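Salt, Time and the Rye Starter

Bakers in Skarnport have used rye starters for as long as there have been ovens on the harbour side, and most of the older recipes give no salt figure at all. The salt went in by hand at the second mix. Flour from the Clenine mill, now sold in 65 per cent and wholemeal grades, has made that habit harder to keep, as the finer grade ferments faster and shows an error sooner.

Salt does two jobs in a rye dough. It slows the yeast and the acid bacteria, and it limits the activity of the enzymes that break starch down into sugar. The second matters more in rye than in wheat. Rye has little useful gluten, so the crumb is held up mainly by starch and by the gums in the grain. If the starch is broken down before the loaf has set, the result is a wet band along the base and a top crust that lifts away.

The Kuzmenko bakery works with a starter held in 3 stages. The first is stiff and cool and is left overnight. The second is wetter and warmer, and is used to build up the yeast. The last takes most of the flour and is ready when the surface has domed and small cracks have opened in the dusting of flour on top. A starter that has sunk in the middle has gone too far, and will give a sour loaf with poor volume.

No salt is added to any of the stages in normal running. The exception is summer work. From June onwards the bakehouse is too warm for the overnight stage, and a small part of the salt is moved forward from the final dough to hold it back. The total stays the same. Forgetting to take that part off the final dough is the usual cause of a salty batch.
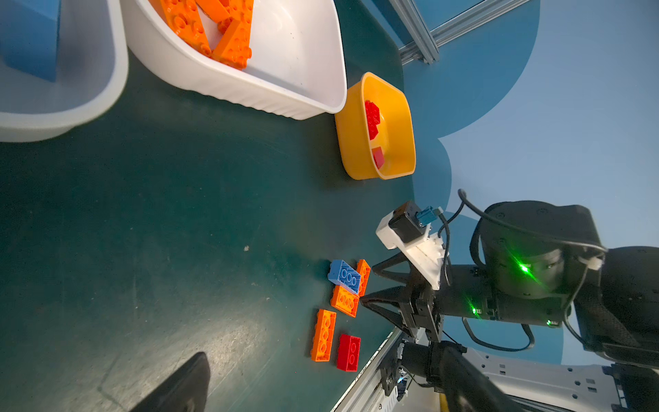

Bricks and tubs on a green tabletop.

Weighing is the weak point in most home kitchens. A spoon of fine salt and a spoon of coarse salt differ in weight by enough to change the proving time, and scales that read in whole grams are adequate only for larger doughs. For a single loaf made with 502 grams of flour, a scale that reads to a tenth of a gram is worth having.

Water should be weighed as well. Wholemeal rye goes on taking up water for some time after mixing, and a dough that seems too slack in the bowl will often be right by the time it is shaped. Extra flour at that point gives a dry, crumbling slice. Wet hands and a wet scraper are enough to get the dough into the tin.

The Clasanley tin, a long narrow pattern with straight sides, suits this kind of bread because the heat reaches the centre early. It should be filled to two thirds and smoothed with a wet spoon. Bake hot for the first 4 minutes with steam, then let the steam out and lower the heat. The loaf is left for a full day before cutting, wrapped in a cloth once it has cooled.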